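# Plimine plug-in study: frequently asked questions

Trinity Nguyen-Tran maintains this page. It covers the questions we get most often about the Plimine method and the results in the September report. If you want to train on the data yourself, read the Grostside loader notes first.

## What is Plimine?

Plimine is a way of learning contact-heavy tasks from human demonstrations. A person does the task by hand, either bare-handed with a head camera or with a hand-held gripper that has its own camera. A policy is trained on both kinds of recording and then run on a two-arm robot.

The part that is new is the training order. The head-view recordings are used first, to learn where things should go. The gripper recordings are used second, to learn the last bit of motion before contact.

## Why plugs and power strips?

Plugging in is easy to describe and hard to do. The pins have to line up in position and angle, and a small error means the plug sits on the face of the socket and goes nowhere. It also has a clear end state, so two people scoring the same trial rarely disagree.

Adapters make it harder. The body is heavy compared with the plug head, the cable pulls on it, and a person holding one in each hand has to plan which goes in first. 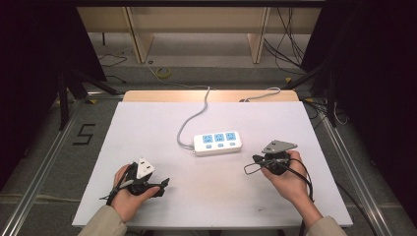 We kept the strip unpowered for every demonstration and every robot trial. The policy never gets any electrical signal and has to judge contact from the cameras and from motor current.

## How many demonstrations did you use?

The full set is 2506 demonstrations. Of these, 2000 went into training. The rest were held back for validation and for the failure analysis. We did not filter out slow or clumsy demonstrations from the training part. An early test with a cleaned-up set did worse on recovery, probably because the policy had seen fewer second tries.

## How well does it work?

We ran 100 trials per condition on the robot. The combined policy finished more trials than either the head-view policy or the gripper-view policy alone. The head-view policy usually reached the right socket and then failed to seat the plug. The gripper-view policy was good at seating but often went to the wrong socket.

The gap between the combined policy and the next best one was largest with adapters and smallest with plain plugs. The full tables are in the report, with the score for each trial.

## What counts as a success?

The plug must be fully seated in the requested socket and stay there after the gripper lets go. Partly seated is a failure. So is the right plug in the wrong socket. A trial also ends as a failure if it needs more than 3 attempts at contact.

## Does the robot need a head camera?

Yes, for the results we report. We tried running with wrist cameras only, and it worked when the arm started close to the socket. From farther away the policy tended to wander - there is often very little in the wrist view to steer by. A large part of the approach can be plain tabletop between two open fingers, with only a corner of something useful near the top.
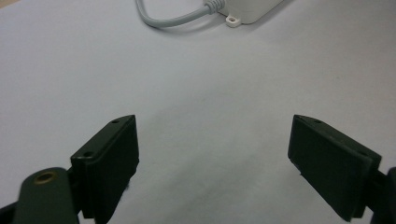
## Is this related to the Escobedo baseline?

We compare against it. Escobedo trains on both views at once, with the same weight on each. We retrained it on our data with the same number of steps, so the comparison is about the training order and not the amount of data.

## Will it work with other outlet types?

We don't know yet. All of the training was done with one layout of socket. We did a short test on a different strip and the approach was fine, but seating dropped off sharply. We would expect to need new gripper recordings and could possibly reuse the head-view stage as it is. That has not been tested properly.

## How long does training take?

The head-view stage takes roughly twice as long as the gripper stage. Both fit on one workstation. If you only change the gripper recordings, you can start from our head-view checkpoint and skip the first stage.

## Where can I get the data and code?

The code is in the Bumham repository, along with the loader and both checkpoints. The recordings are a separate download. Each one comes with its camera calibration file, and you will need that to line up the two views.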